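Two-arm bench cell: left gripper closing off center, and what do you put on the table?

tedever_bench
We run a two-arm cell at Mollholm. Both arms are mounted at the back of the table and reach forward over a sheet of brown paper. After 900 cycles the left gripper has started closing a little off center. The right one is fine. I re-zeroed the left twice and it comes back after 40 or so picks. Before I pull the fingers, has anyone had this come from the flange and not the gripper?

Brendan Cullinane
Check the flange bolts first. If one has backed out you can feel it by hand with the arm powered down and braked. Put a paint mark across each bolt head after you torque them, then you can see it next time without a wrench.

zernau
I disagree with starting there. A loose flange shifts the whole gripper. What you describe sounds like one finger dragging. Take both fingers off, clean the rails with a dry lint-free cloth, and run it open and closed with nothing on it. Swap the fingers side to side. If the error follows the finger, the finger is bent.

tedever_bench
Bolts were tight. I'll try the swap. Other question while I'm here: paper or rubber mat for the table? Stanisława Tomaszewski on our team wants a mat.
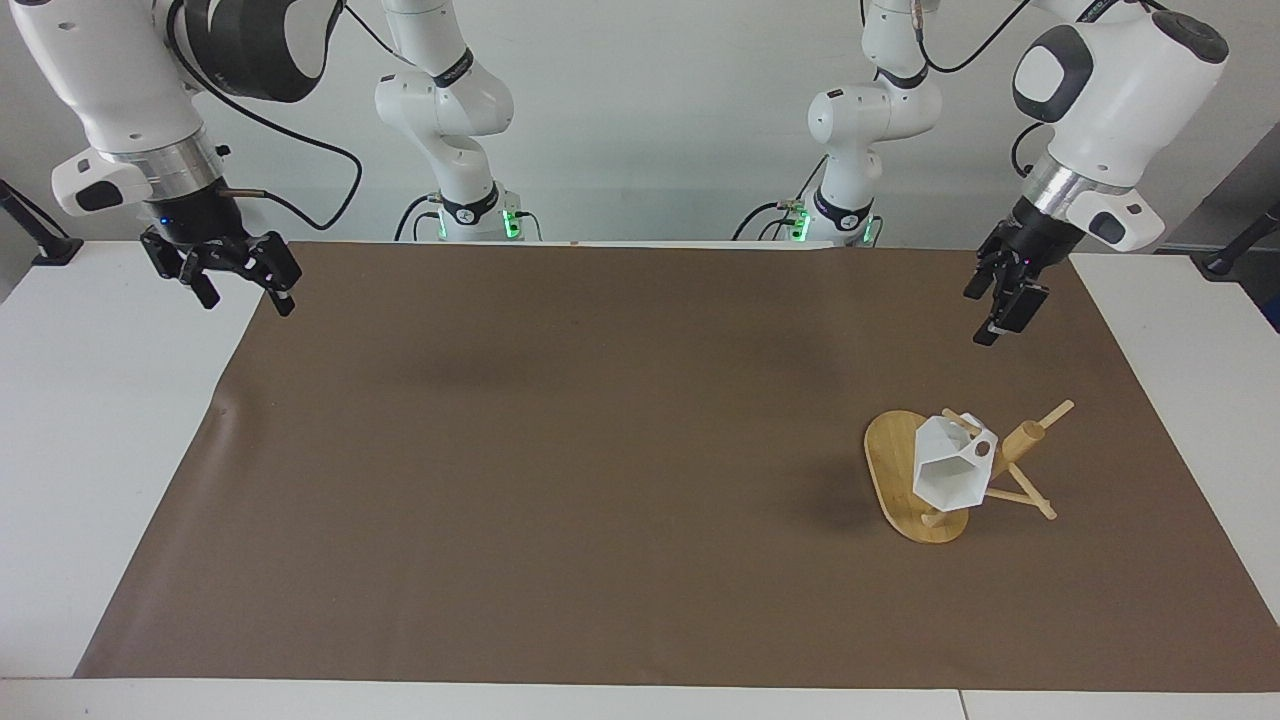 Setup list, left arm, as of Jul 13, 2025

1. Power on, wait for the base lights, then home both arms.
2. Open both grippers all the way over bare paper.
3. Smooth the paper. Ours has creases and one wrinkle near the left edge.
4. Put the cup stand on the right half, under the left gripper.
5. Jog down slowly and check the gap on both sides of the dowel before closing.

flores
Mat. Paper creeps. I lost 2 evenings to a sheet that had moved under the part, and I was blaming the gripper the whole time.

zernau
Paper is fine if you tape it on all sides. It's matte, it's cheap, and you throw it out when it gets marked up. Our mat had a shine that bothered the vision side. I would look harder at the cables on that left base — they are bunched up next to the collar. Tie them off with some slack so nothing gets pulled when the base joint turns.

Brendan Cullinane
Agree on the cables. Still say mat.

tedever_bench
Swapped the fingers and the error went with the finger. New pair is on order. Cables get sorted tomorrow. Staying with paper for now.

Comments (3)

mk70
Same fault here last November. Bent finger, from closing on a post at full speed.

Flores
Tape the paper down at least.

old_lathe
Did you redo the gripper zero after the swap? It needs it each time the fingers come off.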